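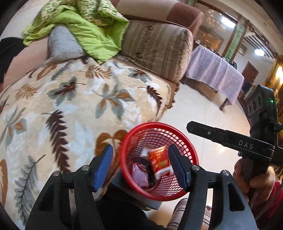
The painter who runs the winter portrait sessions at the Fledemton town hall would like it known that she never meant to run anything. She came in January for a single evening, found the door locked and the model standing outside in a bathrobe and snow boots, and went to get the key from the library. "Whoever gets the key is in charge," she says. "I've looked into it and there's no appeal process."

She had been painting for most of her adult life by then, chiefly barns. Barns suited her. They hold still, they don't need a break every 20 minutes, and they never come around behind the easel to see how they look. People were another matter, and she had avoided them since art school, where a teacher told her that her portraits had "a fine sense of upholstery."

The sessions are simple enough. A sitter takes a pose, the same pose all evening, and up to 14 painters arrange themselves in a horseshoe and try to get a likeness before the lights go off at ten. The lights are on a timer in a locked cabinet. "You learn to do the eyes early," she says.

There is no instruction. This surprises newcomers, some of whom ask her at the break what they should fix. She tells them she'd start with the head. It's a joke, mostly, though she does think the head is where most of the trouble is. "Everybody makes the face too big for the skull. I still do it. You fall in love with the face and by the time you get to the hair there's an inch left, and your sitter looks like a thumb."

Finding sitters takes up more of her week than painting does. The fee is $50 for the evening, which she calls insulting but prompt. The best sitter they've had was a retired ferry pilot from Skallness, who could hold his chin at one angle for so long that two people asked if he was all right. The worst was her own nephew, who had agreed not to look at his phone and kept his word by looking at everything else.

She is careful about who stands where, although she claims otherwise. The pastel people go near the window on account of the dust. The oil painters go at the far end, where they can complain about the pastel people. One watercolorist works sitting on the floor and has done so from the beginning, and the horseshoe now bends to allow for it.

I asked whether the group would ever show its work. They did, once, in the upstairs room of the Van Dusen building in Treltmont, and she remembers it with some affection. Every picture was of one of the same few sitters, hung side by side, and the sitters came. "You have a man walking down a wall with 14 versions of himself on it," she says. "In some he's handsome, in one he's a bishop. He bought the bishop."

Her own entry didn't sell, and she has since painted over it. She paints over most of them. Canvas is expensive, she points out, and her closets are full of barns. When I suggested that this might be a loss, she gave it a second's thought and said that I hadn't seen them.

What has changed, she says, is her speed. She used to spend the first hour drawing and the second regretting it. Now she blocks in the big shadow with a brush as wide as her hand and leaves the outline alone until after the break. She scrapes a lot. She has stopped bringing black, stopped bringing her smallest brushes, and would stop bringing the stool if her knees agreed.

The barns have suffered a little. She went out to paint one last fall and caught herself waiting for it to get comfortable. She also gave it, she noticed later, a rather good forehead.

Sessions carry on through the end of March, with easels provided for the first 10 people through the door and a folding chair for anyone after that. Bring a rag and your own light if you have one – the clip-on kind is fine. She'll be there by half past six. She still has the key, and the library has stopped asking for it.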